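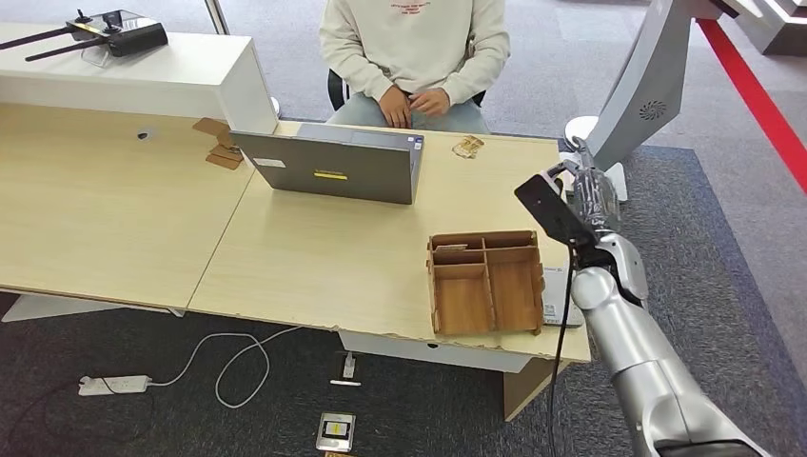
Mimcombe Allotment Group – what we talked about on Oct 29, 2018

3 min read

I took the notes again, so blame me (Vira) if I got your words wrong! Petronella Mabaso ran the meeting, and we got going a bit late while people finished their coffee.

Water first. The bill came to $573 for the season, which made a few people groan, but Petronella pointed out we had that long dry stretch and everybody's beans needed it. We agreed to leave plot fees at $50. I was in favor of going up a little and lost the vote, fair enough.

Then the shed. Storent wants $2,668 to put in a new one with a concrete base, and that's before we pay to have the old one hauled off. Pereyra hasn't sent a price yet – I'll call them again. Most of us thought a new roof and a decent lock would get us through another winter, so nothing gets signed until we have both numbers side by side.

We spent way too long on compost! The left bay is full of bindweed again and it's coming up in the plots next to it. Please, please put roots in the trash can by the gate. I'm making a bigger sign.

There are 2 plots open, both down at the wet end. Petronella will write to the people on the waiting list, and we'll throw in a load of wood chips for whoever takes them.

The seed swap with the Lallarholm gardeners is set for May, their place this time. Bring labeled envelopes (last year I grew what I thought was kale and it was mustard, bucket after bucket of it). I still need drivers.

Any other business: the hose reel is missing its handle. Check your car trunks.

To do: Vira – Pereyra, sign. Petronella – waiting list letters, lock.

Contact us | © Mimcombe Allotment Group | Back to top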